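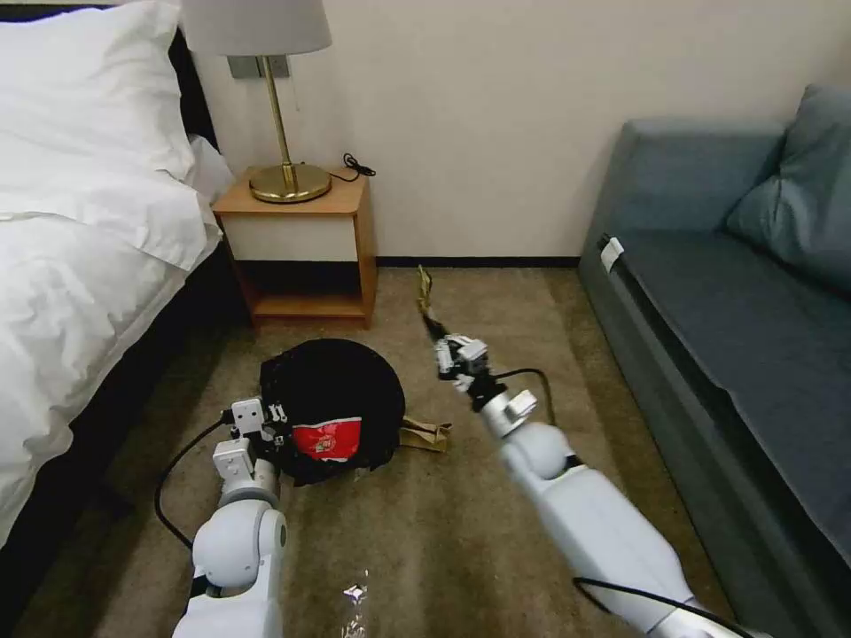 A room with a brass lamp on the nightstand.

Search this site Enter keyword Go

Sindley will add a second turboprop to its route between Avdale and the coast in November, and its head of network planning says the decision came down to seat count.

"We looked at 50 seats and we looked at 70," the planner said. "On a sector that takes 37 minutes, neither one made money in the winter." The airline settled on a used 30-seat aircraft, which it is leasing from Gestent.

The carrier already flies one of the type. Pilots and mechanics are trained on it, and the spare parts are in the hangar. "A new type means a new simulator contract and new tooling," the planner said. "For a fleet of two, you can't carry that."

Finding the airplane took more than 12 months. Few were on the market, and several had engines close to overhaul. The one Sindley chose had its last heavy check at Crăciun, a maintenance shop the airline has used before.

Asked about fares, the planner would not promise a cut. The first departure will move to 6:30 a.m. so that passengers can make morning connections, and the last flight back will leave later than it does now.

"Business travelers kept telling us they had to stay overnight for a two-hour meeting," the planner said. "We want them home for dinner."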